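Spent Sunday on upkeep for the two-arm cell at Vuvadham. Posting the notes here so I can find them again.

Started with the right arm. The base bracket clamps to the aluminum rail, and its bolts had backed out a little. I snugged all of them, ran 444 cycles, and checked again. No movement.

The rail makes this easy to get wrong. You can slide the bracket a hair while tightening and not notice until every pick lands off to one side. I put a pencil mark on the rail first now. 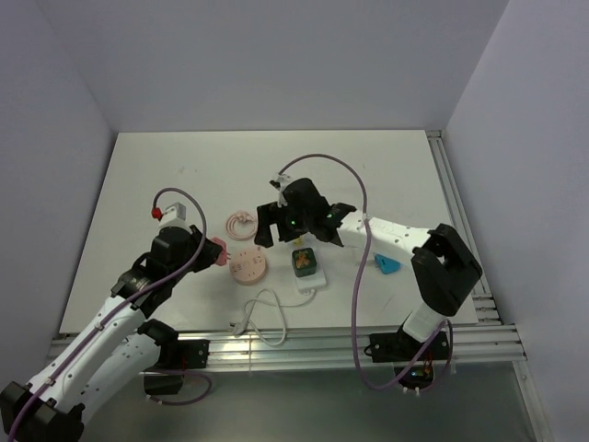

Next was cable routing. Both arms use the purple cable, and it needs slack at the wrist. Too tight and it pulls on the plug when the wrist rolls. Too loose and it snags on the elbow.

On the right arm I leave a wide loop over the gripper and bring the rest down beside the link. It looks messy — it has lasted a lot longer than the neat version did.

We went through 3 cables in February with the old routing. Same break every time, right behind the connector.

Gripper check: open, close, open, 5 times on each side with nothing on the table. I listen for grinding and feel for play in the fingers. Left side has a bit of play. Not enough to swap yet.

Cycle counter on the left arm says 1047 since its last finger change. Wrote that in the Cotivano log.

Still to do: wipe out the rail grooves, re-zero the left wrist, and order spare cables from Tusavari.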